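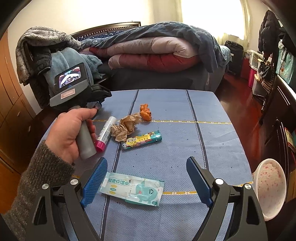
Can a robot learn to clear a table by copying people? A team working on a project called Stolora says yes. Before you believe them, let's look at what they did.

Nobody on the team wrote a rule for every object. People held grippers in their hands and picked things up at home, while a camera on each gripper recorded what its two fingers were doing. A computer then studied 213 of these recordings. Later, a robot arm with the same kind of fingers had to try the job alone.

It got 60 tries. The team's report says it "learned to tidy." Hmm. Learned how well?

Ignacio Cabello, who tests robots, asked to see the tries that went wrong. Most of them happened when an object was one the computer had never studied. A soft packet bends. A glue stick rolls. You know that already, and you can change your grip without thinking. The robot often closed its fingers on air.

So did the method work? Partly. Copying people is a clever way to start, but a few bedrooms and kitchens are not the whole world. When somebody tells you a robot can do something, ask how many times it tried, and where.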